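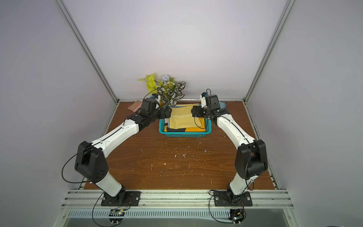 Jordan Mapplebeck had promised Drotau 400 good folds by December, and she was, bless her, still 20 short. She talked to the arms the way her aunt in Barlow talked to bread dough – softly, and without expecting much back.

"Yellow ones next, my dears," she said, and took up the controls again.
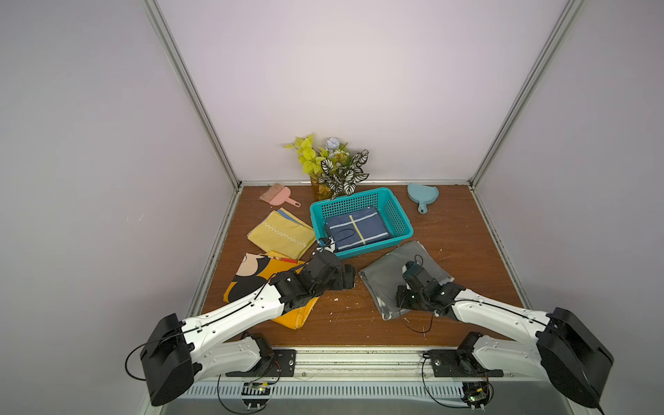

The Gray Cloth

She had a soft spot for the gray one with the white grid, and she saved that example under her own name, just in case Drotau ever wondered who had taught it.
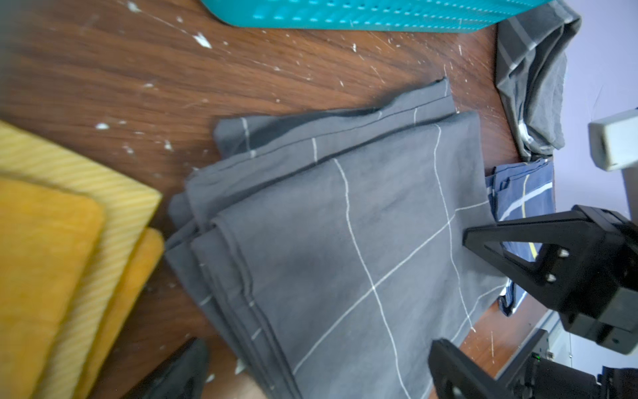 Drokska, page 29

"Again?" asked Ngau from the doorway, holding two coats.

"Again," said Jordan, and he sat down to wait.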